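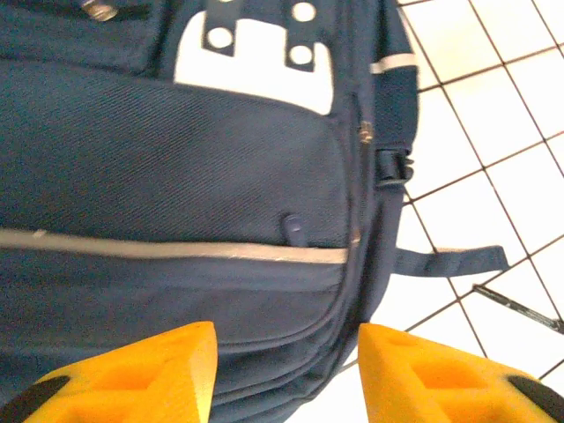
Wrist view, fingers over the lower front section of the backpack.

Subject: Re: Viltport dual-arm kit, soft goods

Replying to the question below, inline.

> We are looking at the Viltport kit for handling bags and pouches.
> The datasheet only lists rigid parts. Does the stock wrist camera
> resolve zipper pulls, and is the exposure usable on a light floor?

Zipper pulls, yes, at close range. The metal sliders on a navy bag are readable, and so is the twill of the front pocket. Exposure is weaker. With auto on, white tile goes close to clipping while the dark fabric keeps some detail. Reflective strips survive. I would lock exposure on the bag and accept the loss on the floor. The setting is in the Aker config tool under camera 2, and it has to be set again after each firmware update.

> Also, are the fingertips worth replacing?

Depends on the grasp. The yellow tips narrow to an angled point, which suits straps and seams. For a padded pocket the contact area is small. Prado lists a wider pair that fits the same mount, at 35 per set. I have ordered one and have no results yet.

Reach: quoted at 502 mm per arm. With both bases on the one rail, a bag lying near the left arm leaves a wide gap to the right one. Plan the start position before you plan anything bimanual. Cable slack at the wrist needs the same attention. The loops are generous, and the planner does not know about them.

Setup time out of the box was over 8 hours, most of it calibration. The manual runs to 156 pages and the camera section starts near the end.
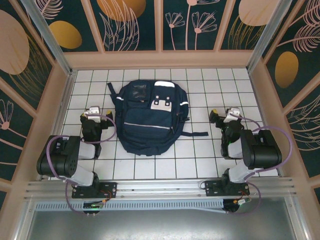
On the reach figure, another subscriber objects that 502 mm is measured to the flange with the arm straight, so a top-down grasp on a flat bag gets noticeably less, and that Seltis quotes its arms to the fingertip, which makes the two datasheets impossible to compare line by line.

Agreed, and the Viltport sheet does not state the reference point. I have asked support for the top-down envelope as a drawing. If they send one I will post it to the list.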